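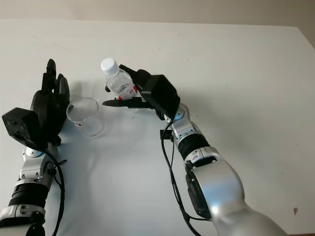 12 June Reading Group Papers
Reading time: 18 min
2021-06-12 — by the Figueroa Tableware Study

3.2 Clear vessels on a pale surface

The second part of the study deals with drinking vessels that offer little contrast with the surface they stand on. Clear plastic cups are common in canteens, waiting rooms and shared kitchens, where tables are often white or light grey. A cup of this kind is seen mainly by its rim, by its shadow and by any label or mark on its side. The wall of the cup takes on the colour of whatever lies behind it, and an empty cup gives fewer cues than a full one.

We used a plain white table with a matte top, placed against a pale beige wall. A glossy top was tried first at the Releria site and set aside, as reflections of the ceiling lights were easily mistaken for the rim of the cup. Lighting was kept soft and even. Under these conditions the shadow of a clear cup is faint and can merge with the shadow of a neighbouring object, so that shadow alone is a poor guide to where the base of the cup meets the table.

The layouts were drawn from the Fistero list, which contains 384 arrangements of everyday table items. Of these, 30 pair an empty cup with a bottle. The pairing is of interest in that the two objects share a material class but differ in outline.
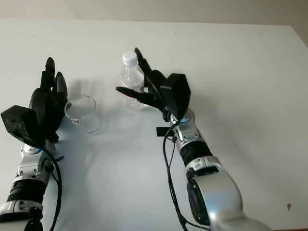
Figure 4. Clear plastic cup and upright water bottle with white screw cap on the white table. The bottle stands slightly to the right of the cup.

The bottle is the easier of the two to place. Its cap is opaque, although against a white table the colour of the cap adds less than might be expected, and the label around the body gives a second reference even where it is only partly visible. The cup has a small mark low on one side. We treated such marks as part of the object and did not remove them, as cups in ordinary use often carry them.

Spacing between items was not fixed. Objects on a table in daily use are seldom set out on a grid, and the Fistero list allows a cup to stand within a few centimetres of its neighbour. Close spacing matters most for clear items — a dark object behind the wall of a cup can alter its apparent edge. Layouts with close spacing were therefore analysed as a separate group, and the results are given in Section 4.1.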